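Folding, over and over
2 comments · 309 shares

Ask Žofie Vlček how many times she has folded the same cloth and she laughs before she answers. Two thousand, she thinks, and she's still finding new ways to do it!

Vlček works at Stornero, where a small team is building up a library of everyday handling for Pomik, a learning system meant to tidy laundry. Every fold is one example. Pomik studies the lot and tries to pick up the knack (a lovely thing to watch when it clicks).

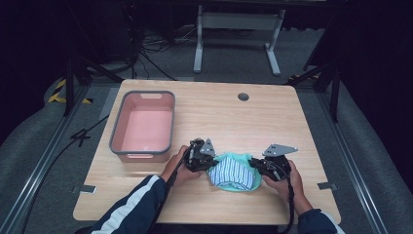

Good examples are harder to make than they sound. Bereket Lencho, who trains the newcomers, wants slow hands and plenty of variety: thick cloth, thin cloth, bundles that start out in a mess. With a gripper in each hand you lose your fingertips, so a soft little bundle like the mint-green one with the striped fold has to be held from both sides. Lencho reckons it takes 100 goes before your wrists stop arguing.

Comments

Trudy Pryor: Can it do fitted sheets? Asking for my whole street.

Cameron Gilchrist: Lovely piece. I'd like to hear more about the goes that get thrown away.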